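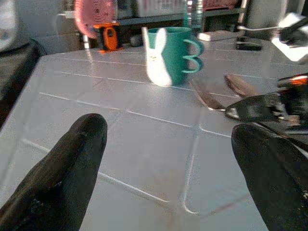

Larkari tabletop manipulation: our working rules, with pictures

Version 5 of the bench rules is up! I've been wanting to put a gallery page beside them for ages, because the rules read so dry on paper and the work itself is such a pleasure to watch. Natália Mendes wrote the first draft, Rui Rocha tore it to bits (kindly), and what we have now fits on one side of a sheet. It covers everyday household objects and grippers working within reach of each other. The full text is in the Larkari binder, and the colour copy is on the wall beside the charging rack.

Tiled table, two grippers, mug and spoon

My favourite rule is number one, which we call "one object, one owner". Before a run starts, whoever is on the console says out loud which arm has which object, and the second person repeats it. Once the spoon belongs to the arm on the right, the other arm stays out of that patch until the object has been released and the arm is parked. It sounds fussy, but it took us one afternoon to get used to, and now people do it without thinking.

Handles get their own line in the rules too. A mug with a wavy handle like the teal one is a wonderful object to practise on, so we keep plenty of odd shapes in the kit. Log the shape in the object list before the first attempt, with a note of which side the handle faced at the start. Sofia Calado's list is up to 73 objects and she'd love more. Plain cups are welcome as well!

A few others that belong with tabletop work:

Speed stays capped at 200 mm per second whenever a person is inside the taped line. The cap is set in the controller and checked at the start of each session.
Stop button within arm's reach of the observer, never on the table.
Hands go in only after the operator has called "parked" and the observer has answered.
Nothing breakable within a hand's width of the edge unless the edge is what we're testing.

Busy kitchen table
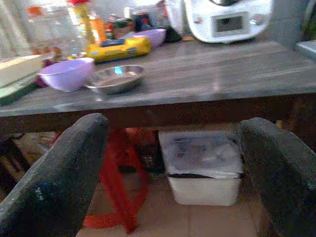
Clutter rules were the hardest to write, and I think they've come out the best of the lot. Valentin Filip wanted a maximum number of items per table, and Natália argued that a crowded table is exactly what a home looks like, so we dropped the number and wrote about edges and spacing. With bowls sitting as close to a dish as the lilac one and the steel one do, the run sheet has to say "touching or overlapping" so the reviewer knows a nudge may be fair play. Flat things that poke out past the tabletop, like the dark green one on the left, go on the sheet as overhangs. And the space underneath counts as part of the workspace: the bin and the red stand both get a line.

Adelino Prata keeps the run sheets, 676 of them so far, and he is always happy to pull one out and show you how a good one is filled in. The best have short words and an observer's initials in every box.

Want to suggest a change? Write it on the back of the wall copy and sign it. The next review is in December, and every signed suggestion gets read out at the bench.

Page updated 21/08/2020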